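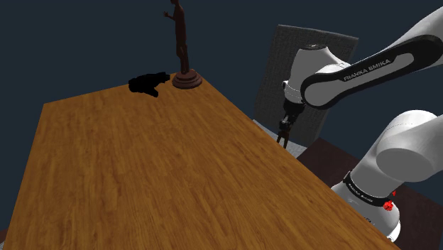
4 摆在家里的东西，话都是怎么说的

先交代一下我手上有什么。Jullville 的访谈一共走了70户，转写稿里凡是主人主动提起某件摆设的地方，我都单独切出来编了号，得到373段。前一节讲了编码办法，这一节我想把编码表先放一边，聊聊读这些段落时反复冒出来的几件事（有些我到现在也没完全想通，写出来请同行挑毛病）。

4.1 “那个东西”

最先让我觉得有意思的是称呼。受访人说起电视、冰箱、沙发，名字张口就来；一说到摆设，名字就没了，变成“那个”“那个人”“老头子那件”“牙”。家里人彼此都听得懂，外人得顺着手指的方向看过去才明白。Remo Cirillo 在读初稿的时候问我，会不会只是因为摆设本来就没有通用的名字？我觉得有一部分是这样，可是人像摆件明明有现成的词可用，“雕像”两个字谁都会说，偏偏用的人很少。有位太太从头到尾管她家的人像叫“他”，说“他以前站窗台，后来挪到柜子上了”，语气跟说一位房客差不多！

我把这类叫法归为“家内名”。家内名有个特点，它跟着外形走：像什么就叫什么，至于材料、年代、从哪里来，一概不管。图4里的两件就很适合拿来说明，一件是深红棕色的站姿人像，手臂伸向一侧，底下是圆形的分层木座；另一件像一颗倒过来的大臼齿，上头两根橙褐色的“牙根”一高一矮，表面斑斑驳驳的。前一件交给谁都能用一句话说清楚，后一件我试着不用“牙”字描述，写了三行还没写明白，最后还是用了。

4.2 来历越讲越短

第二件事跟记忆有关。同一件摆设，如果家里有两代人在场，我会分开问一遍。老一辈的讲法往往带着人名和路线，谁从 Preltarico 带回来的，路上裹在什么衣服里，进门以后先放在哪儿；年轻一辈就剩一句“爷爷的”。这不稀奇，稀奇的是年份。人名丢了，路线丢了，年份倒常常留着。Pierina Bassi 家的孙女对一只陶罐什么都说不上来，却咬定是1983年的，问她怎么知道，她说“一直都说是那年”。

我原来以为年份是最容易掉的，数字嘛，又干又难记。现在我的猜测是，年份短，好背，而且听上去像证据，所以在一遍遍转述里反倒占了便宜。这个猜测目前只有访谈支撑，手头没有能拿来核对的账本或信件，读者请打个折扣看。

4.3 放在哪儿

第三件事是位置。来历讲得长的摆设，多半放在客人一坐下就看得见的地方；讲不出来历的呢，要么进了里屋，要么挤到桌子最里头、柜顶，慢慢就不动了。但我不敢说是因为故事短了才往里挪，也可能倒过来，挪到里头以后没有客人问，故事没人讲，自然就短了。Tahira Durrani 倾向后一种解释，我们为此来回写了好几封信，谁也没说服谁。

还有一种情形编码表装不下：东西形状太怪，怪到每个进门的人都要问一句。这种摆设不管放多靠里都有人问，来历也就一直在讲，而且每次讲得都有点不一样。我在表里给它们另开了一栏，叫“问出来的来历”，下一节的比较会用到。

图4 站姿人像摆件（见本节标题前）与牙状物件（下）

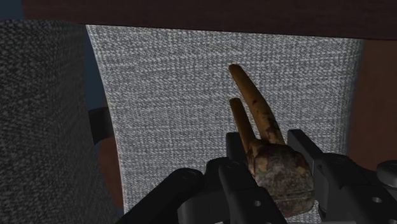

Giorgia Rizzi
Fiore 地方生活史研究室，研究员（本节执笔）

补充一点转写上的做法。受访人用手指代替说话的地方，我一律记作“［指］”，不替他们补出名称。Štěpánka Danko 复听录音时对其中几处有不同判断，凡是我们没谈拢的，正文都没有引用。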